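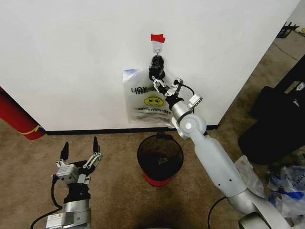 An adhesive hook is a wall fastener that holds light objects by means of a bonded pad instead of a nail, screw or anchor. It consists of a base plate, a hanging element and a layer of adhesive. Adhesive hooks are used mainly in rented housing, dormitories and offices, where drilling is restricted.

Construction

The base plate is usually molded plastic, although stamped metal is also used. The hanging element may be molded in one piece with the base or made separately as a wire loop that pivots in a slot. Wire loops accept thin handles and cords. Molded hooks have a wider bearing surface and are less likely to cut into soft material.

Two kinds of pad are common. Foam tape is permanent and tends to pull paint from the wall when removed. Stretch-release strips have an elastic core and a tab at the lower end. When the tab is drawn slowly downward, parallel to the wall, the strip thins and the bond lets go along its length.

Loading

A hanging load acts on the pad in two ways. The weight produces shear along the wall, and the distance between the load and the wall produces a peeling force at the top edge of the base. Peel is the more frequent cause of failure. For this reason a bulky bag may bring down a hook that holds a flat object of equal weight. Load ratings assume a smooth, sealed surface and a steady load.

Under constant load the adhesive also creeps. Tests by Geum-ok Kang and Hrvoje Todorova at the Oltport materials laboratory followed 48 hooks on painted drywall for 20 weeks. Of these, 3 fell, all of them mounted over flat paint.

Surfaces

Glass, glazed tile, metal and semi-gloss paint give the strongest bond. Wallpaper, brick, raw wood and textured plaster are generally unsuitable. The wall is wiped with rubbing alcohol and allowed to dry, and the base is then pressed firmly for 30 seconds. Household cleaners can leave a residue that weakens the bond. Fresh paint should cure before a hook is applied.

See also

Picture rail
Pressure-sensitive tape
Suction cup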